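Tumine 1.4: saving, shops and the second island

Hello again to all players and readers. The new version of Tumine went live on 07/08/2021, and this is the first update where I wrote the notes, so please forgive me if I forget something. The full list of changes is in the game, under the Help menu.

The biggest change is the save system. Until now you could save only at a lighthouse, and many of you wrote to us that this was too strict, especially on the second island, where there are just two of them. From this version you can save at any campfire also. Your old saves will work, but the game will ask you one time to convert them. Please let it finish before you close the window — one tester did not wait, and she lost her boat.

Judit Hegedűs has rewritten the prices in all the shops. Rope and lamp oil are cheaper, fishing hooks cost the same, and the big sail is now 189 coins. I know that some of you bought it last month for much more. We thought about giving back the difference, but it would break the quest with the harbor master, so we decided to leave it.

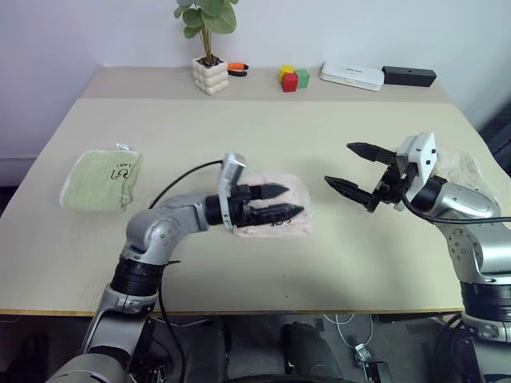 A folded pink towel and a gripper at the table.

On the second island, the fog is lighter in the morning and the path to the quarry has a handrail, so you should not fall there anymore. Tharun Varghese also fixed the goat which was standing inside the church wall. If you still meet it, send us your save file and the name of your village.

We closed 30 bugs from the forum list. The music that stops after a long dialogue is not one of them. Tharun can repeat the problem on his own computer but he does not know yet where it comes from.

The winter race had 1,673 finished runs, which made us very happy. The fastest was by Barry Blackburn, who went around the north side of Pekberg without using the ferry. I tried the same way and hit the rocks four times. His replay is in the game gallery, and you can sail against it.

The next version is planned for December. It will bring the Rernell caves and, if the translation is ready, the Hungarian texts. Bug reports go to the forum as before, in the thread for 1.4.

Malathi Chettiar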